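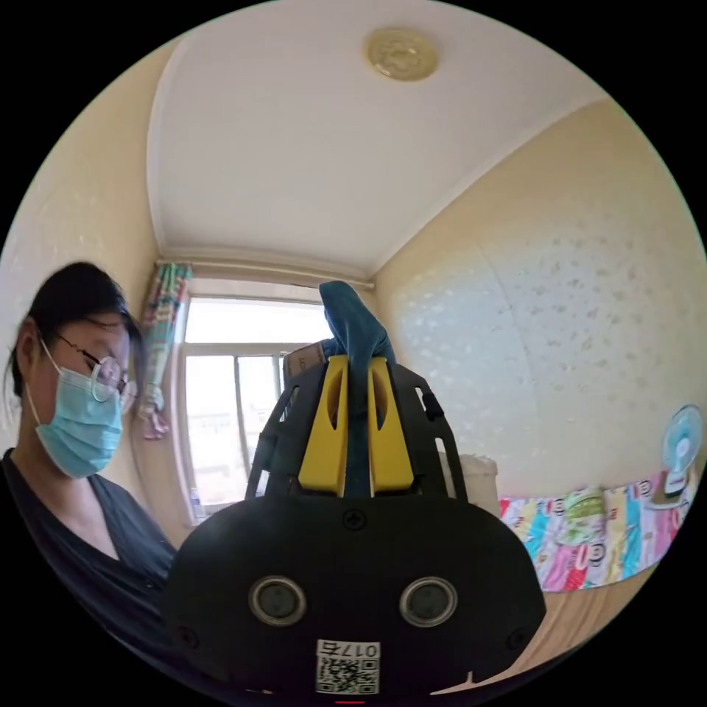
**How long does a team need before its first recorded run is worth keeping?**

Two weeks, for most student teams. The first week goes to learning the tool, the second to throwing out what you did in the first.

# Chapter 4: Teaching by Hand

Read this before the lab. Not during.

In Chapter 3 you drove the arm with a joystick and it was slow. Fine for stacking blocks, miserable for anything soft. This chapter drops the joystick. You pick up a gripper, do the job yourself, and the recording becomes the lesson. Same fingers as the arm has, same lenses, no arm.

The running project is the Fenmont cloth task, which the Heromberg robotics club took on for its spring entry. Pick up a cloth, fold it, put it down flat. Sounds easy. Cloth never sits the same way twice, so a fixed program is no use, and the club found that out in an afternoon.

## What the club did

Four people at the start: Jolanta Baran on hardware, Peiyu Cai and Costel Softić recording, Borislav Vukadinović on training. Velimir Stojanovska advised and mostly asked to see the log sheet.

Target was 4000 runs by April. Their first good count was 1613. Then Peiyu went through the lot and pulled every run where the fingers left the view or the cloth slipped and got grabbed again without a note. That left 1504. They trained on those.

First policy folded one corner and stopped. Second one was better -- still bad with the cloth bunched up, which is how cloth usually arrives. We come back to both in Section 4.5, with the plots.

## Words you need

**Demonstration** -- one full run of the task, done by a person, start to finish.

**Policy** -- the thing you train. Takes in what the lenses see, gives out a motion.

**Run log** -- a line per run: who, when, which gripper, kept or not. On paper is ok. Missing is not.

**Recovery** -- a run where something goes wrong and the person fixes it. Keep some of these, marked. A policy that has only seen perfect folds has no idea what to do after a bad one.

## Before you start

- Chapter 2, frames and coordinates. If you skipped it go back.
- A charged gripper, and a spare card. Cards fill up faster then you think.
- One cloth per pair of students. Plain color, no fringe.
- A partner. One holds the gripper, one writes the log. Swap at the half hour, your wrist will tell you anyway.

Move at a steady pace. Beginners rush the grab and then freeze over the fold, and the policy learns the freeze too. Say "start" and "stop" out loud so the log keeper can keep up.

## Warm-up

1. Pinch a cloth at one corner and lift it. Let go and do it again. Write down what changed.
2. The club lost 109 runs in Peiyu's check. Look at the two reasons given above. Which could have been caught while recording, and by who?
3. Draft a run log with no more columns than you would realy fill in.

Bring number 3 to class. Section 4.1 starts with Costel's version -- the one from Mistanis, coffee ring and all -- and you'll be comparing it to yours.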